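CHAPTER 4
Cold Storage of Whole Fruit in the Home

Luminița Mihăilă and Amna Naqvi

Key terms: respiration, ethylene, chilling injury, transfer step, open-door time, air path, load

4.1 Scope of the chapter

Chapter 3 dealt with fruit that is kept at room temperature and eaten within a few days. The present chapter deals with whole, uncut fruit that is moved from a table or counter into a household refrigerator. Cut fruit, cooked fruit and juice are treated in Chapter 5. Freezing is left out entirely, as the equipment and the effect on texture are different.

Whole fruit is living tissue. After harvest it continues to take up oxygen, to release carbon dioxide and heat, and to lose water through the skin. These processes together are called respiration and transpiration, and both slow down as the temperature drops. Cold storage doesn't stop them. A firm apple held cold will still soften, though over weeks instead of days.

The home differs from the warehouse in several respects that matter for the rest of the chapter. Many kinds of food share one compartment. The door is opened often and at irregular times. Humidity is seldom measured. Finally, fruit arrives in small lots of mixed age, and the person loading the refrigerator usually has no information on how long it has been off the tree.

4.2 The transfer step

The transfer step is the period between the moment the fruit leaves its resting place in the room and the moment the door is shut on it. It is short, but most handling damage in the home occurs during it, through drops and through pressing one fruit against another. The usual arrangement has a table or counter beside the refrigerator, with the container placed near the edge closest to the opening.

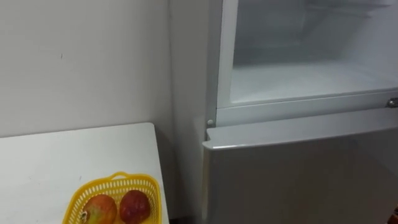 Figure 4.1 Perforated basket of apples on a table next to a refrigerator, with the upper compartment open.

The distance between container and shelf should be short enough that fruit can be moved without walking. The container should be low, stable and open at the top. Handles that stand above the rim are convenient for carrying but should be turned away from the side from which the fruit is lifted.

Fruit is moved one piece at a time. It is held around its widest part, lifted clear of the rim, and set down on the shelf before the grip is released. Rolling a fruit into position bruises the underside, and the bruise may take a day or more to show. Stems should point up or to the side so that they don't puncture a neighbor.

Fruit intended for storage is left unwashed. Any soil is brushed off dry, and washing is done just before eating. If fruit has already been washed it must be dried in full before the transfer, including the hollow around the stem.

4.3 Open-door time

Open-door time is the total time the door stands open during one loading. Cold air is denser than room air and flows out at the bottom of the opening while warmer air enters at the top. The air in the compartment is replaced quickly. The shelves, the liner and the stored food warm up much more slowly, and for that reason the reading of an air thermometer just after loading overstates the change in the food.

In the practical work for this course the setting used throughout is 4 °C, measured in a glass of water on the middle shelf. Open-door time is limited to 30 seconds per loading. Students at the Jitaru teaching kitchen, working with a Flestetti cabinet of 440 liters, found this limit easy to keep when the shelf had been cleared and wiped beforehand and hard to keep when it had not – sorting with the door open took up most of the time.

Moist room air that enters the compartment leaves water on cold surfaces. On a back wall that is cooled directly, the water may freeze. Fruit pushed against such a wall can suffer local freezing even when the average temperature is correct. A gap of one finger's width is enough. 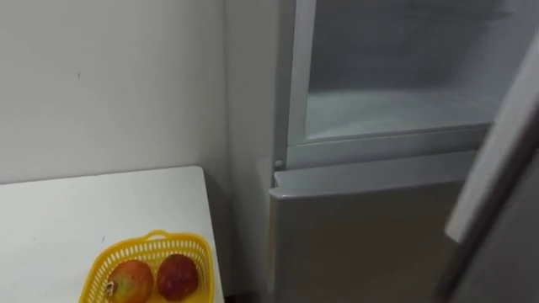

Photo: A. Naqvi, Stoden Household Science Collection. Reproduced with permission.

4.4 Shelves and the air path

A shelf has two tasks. It carries the load, and it divides the compartment into zones between which air must still be able to move. The open route that the air follows around the shelves and the food is called the air path.

Glass shelves hold spills and are simple to wipe. Air can't pass through them, so the path runs along the front and back edges, and these should be kept free. Wire shelves let air through over the whole surface but leave pressure marks on soft fruit. With wire, a thin mat may be laid under the fruit, provided that it covers only part of the shelf.

The same reasoning applies to containers. A basket with perforated sides exchanges air with the compartment and dries the fruit at a moderate rate. A closed box holds moisture and ethylene. For apples kept a week or less, an open or perforated container is satisfactory. For longer periods the crisper drawer, with its vent set to high humidity, gives less shriveling.

4.5 Mixed loads

Apples give off ethylene, a gas that speeds ripening in many fruits and yellowing in leafy vegetables. Pomegranates give off little and don't ripen further after picking. The two can share a shelf without harm to either, but lettuce and broccoli should be kept apart from the apples.

Pomegranates have a tough rind that loses water steadily and becomes leathery, while the seeds inside may stay sound for a long time. The crown is brittle and breaks easily when the fruit is set down on it. Long storage at very low temperatures can cause chilling injury, seen as browning of the rind and of the pale membranes inside. The few weeks usual in the home seldom lead to it.

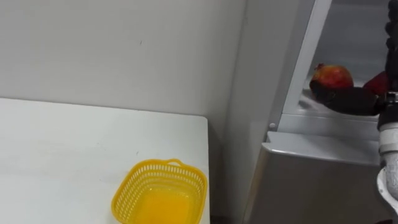

Weight is rarely the limiting factor on a household shelf, and crowding is reached well before the rated load. As a working rule, round fruit is placed in a single layer with pieces close but not pressed together. Larger fruit goes to the back, where it is less likely to be knocked during daily use, and the piece to be eaten first goes to the front.

4.6 Inspection

Stored fruit is inspected once a week. Each piece is lifted, turned and checked at the stem, at the opposite end and on the side it was resting on. Any piece with broken skin or a soft spot is taken out and used or discarded. Mold on one fruit calls for wiping the shelf and checking every piece that touched it. The record sheet used in the Pirngate exercises (Appendix B) has one line per piece and a column for remarks.

Review before Section 4.7

Define the transfer step and give its start and end points.
Explain the difference between air temperature and food temperature just after the door is closed.
Sketch the air path in a compartment with one glass shelf, and mark where fruit should not be placed.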